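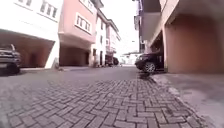
Unit 9: Common-cause faults in localization

Course: Dependable Mobile Robots
Instructor: Hanne Honkanen
Case material: Jarmo Harju, incident file Fevano, May 2021

Read before the session. The exercises at the end are discussed in class and are not graded. Bring your notes from the unit on state estimation, in particular the part on innovation gating.

Summary of the incident

A Fevano delivery vehicle, built by Erkent and operated by Staline, was driving a brick-paved residential street at walking speed. It was under automatic control with a remote operator assigned. The vehicle drifted to the right of its planned path, struck the curb with its front right wheel, and kept applying drive torque against the curb until the remote operator stopped it. The time from the first measurable drift to the operator stop was 11 seconds. There were no injuries. Damage was limited to the wheel rim and the steering linkage.

At no point during the event did the vehicle report a localization fault. The position monitor showed a healthy status throughout, including the period when the wheel was against the curb and turning.

The vehicle was therefore in two fault states: a wrong position estimate, and a monitor that did not detect it. The first is ordinary. Every estimator is wrong at some time, and the design assumes it. Most of this unit deals with the second.

System description

The Fevano has a differential wheel encoder pair, a gyro, a downward-looking texture tracker, and a horizontal laser scanner mounted low on the front of the chassis. It does not use satellite positioning on narrow streets. The supplier turned that input off for streets of this type after earlier trials showed large reflections from the facades.

Position is computed in two channels.

Channel A (primary). Wheel encoders and gyro give a predicted motion. The texture tracker measures motion over the ground. Both are combined in a Kalman filter, and the output drives the path controller.

Channel B (monitor). The laser scan is matched against a stored map of building walls, columns and curbs. The result is a position in map coordinates.

A comparator subtracts B from A. If the difference stays above a threshold for longer than a set time, the vehicle brakes and calls the operator. The safety argument submitted by Erkent treats A and B as independent, and multiplies their failure probabilities on that basis.

The environment

The street is paved with interlocking gray bricks in a herringbone pattern. Multi-story buildings stand on both sides, several with upper floors that project over an open carport at ground level. On the right, a raised curb separates the paving from a flat concrete surface. Vehicles are parked in and partly in front of the carports.

Three properties of this environment matter for the case.

Repetition in the ground. Herringbone paving repeats at a fixed interval. A tracker that matches one image of the ground against the next may find an equally good match one pattern interval away from the correct one. The joints between the bricks have high contrast, so the match score is high for the correct answer and nearly as high for the wrong one. On plain asphalt the score is lower but there is usually only one peak.

Repetition in the buildings. Neighboring buildings with similar recesses give similar laser returns. At scanner height the beam enters the carport and returns from the back wall, or from whatever is parked there. The upper facade, where the buildings differ more, is outside the scan plane.

Parked vehicles. A parked vehicle can hide a column or a section of wall that the map expects. It can also supply a straight surface parallel to the street, which the matcher will accept as a wall if it lies close enough to one.

A further item from Harju's file concerns surface condition. There is a darker, damp-looking area of paving in front of the black vehicle on the right. Traction on a patch of this kind can differ from the rest of the street. The log does show a short period of wheel slip during the event. The file lists slip as a possible contributor and does not assign it a location. Students should keep the same caution in their answers.

Sequence of events

The following is reconstructed from the vehicle log. Log entries are sampled at a fixed rate, and the order of entries within one sample is not known.

Step 1. The texture tracker reports a lateral displacement equal to one pattern interval. The true displacement is close to zero. The match score is above the acceptance limit.

Step 2. The filter in Channel A accepts the measurement. The innovation is inside the gate. The gate had been widened in an August software release to reduce the number of rejected measurements on rough surfaces.

Step 3. The path controller sees the vehicle as being left of the path and steers right.

Step 4. The tracker makes further errors of the same sign. Each one is small enough to pass the gate. The estimate and the true position separate steadily.

Step 5. Channel B runs a scan match. The search is started from the current position estimate, which is taken from Channel A. The matcher finds a local minimum near the starting point and reports it as the solution.

Step 6. The comparator subtracts the two positions. The difference is below the threshold. Status remains healthy.

Step 7. The front right wheel contacts the curb. The gyro registers a yaw disturbance. Channel A treats it as noise. Wheel encoders continue to count, and the estimate moves forward along the path while the vehicle is stationary.

Step 8. The remote operator sees that the video has stopped moving and presses stop.

Analysis

The tracker error in Step 1 is known as aliasing. It can be reduced by limiting the search range to less than half the pattern interval, by using a larger ground patch, or by raising the frame rate. None of these removes the error completely. The supplier's test surfaces were asphalt, cast concrete and a running-bond brick floor. Herringbone paving was not included.

The comparator failed for a different reason. Step 5 is the important line in the log. Channel B was started from the output of Channel A on every cycle. This was done to save computing time, and for normal driving it is a reasonable choice. A scan matcher that starts near the answer converges quickly. When the start point is wrong, the same matcher tends to return a result close to that wrong point, provided the surroundings offer a plausible fit there.

In this street the surroundings offered one. The matcher aligned the side of a parked vehicle with a stretch of mapped wall. The residual was higher than normal, but no limit had been set on the residual. Only the position was passed to the comparator.

The two channels used different sensors and different algorithms, and were written by different teams. They were still dependent through one variable. A diagram of the hardware does not show this dependence. A diagram of the data flow does.

Consequence for the safety argument

Let P(A) be the probability of an undetected large error in Channel A in a given hour, and P(B) the same for Channel B. With independence the probability that both fail together is P(A) times P(B). The correct expression is P(A) times P(B given A). If B is started from A, and the environment allows a false match, P(B given A) may be close to one. The monitor then gives almost no reduction in risk in exactly the conditions where it is needed.

The usual beta-factor method would have produced a more careful number here, but only if someone had identified the shared start value and assigned it a beta. The method does not find dependencies. It only accounts for those already found.

Corrective actions

Staline suspended automatic driving on patterned paving the same day. Erkent then made the following changes.

The matcher in Channel B keeps its own previous solution and starts from that. It receives no position data from Channel A.

A wide search is run at intervals, and the result is compared with the tracked solution.

The scan match residual is checked. A residual above the limit for longer than the set time is treated as loss of Channel B, and the vehicle stops.

A stall check compares motor current with gyro and scanner motion. High current with no measured motion cuts drive torque.

The innovation gate was returned to its earlier width. The rejected-measurement rate went up again, as expected, and the number of nuisance stops rose with it.

An assessor from Tuominen reviewed the changes and accepted all of them except the interval of the wide search. At walking speed, the vehicle could cover around 11 meters between searches. The assessor considered this too long for a street with a curb on one side and parked vehicles on both. The interval was shortened.

Open points

The operator stop worked, but the operator reacted to a frozen picture. No alarm had been raised. The file does not settle whether an operator watching several vehicles would have reacted in the same time.

The map used by Channel B contains walls, columns and curbs. The curb is present in the map and was inside the scanner's field of view, but the scan plane passes above it. Students sometimes assume that an object in the map is an object the monitor can use. Check the sensor geometry first.

Exercises

1. Draw the data flow from all sensors to the comparator as it was before the changes. Mark every variable that reaches both inputs of the comparator, including start values and time stamps.

2. The gyro is used in Channel A. After the changes, the stall check also uses the gyro. State whether this creates a new common-cause path, and for which hazard.

3. Derive the largest lateral speed at which a tracker with a given frame rate can operate over paving with pattern interval d without aliasing. State your assumption about the direction of travel relative to the pattern.

4. Propose a test that would have exposed the shared start value on an empty test track with no patterned surface. You may inject faults in software.

5. The nuisance stop rate rose after the gate was narrowed. Write one paragraph to the fleet operator explaining why the wider gate should not be restored, and what measurement would change your view.

Reading

Course reader, chapter on dependent failures. The section on diverse software may be skipped.

Harju's incident file, timeline and data-flow appendix. The appendix uses the old signal names; the conversion table is on the inside of the cover sheet.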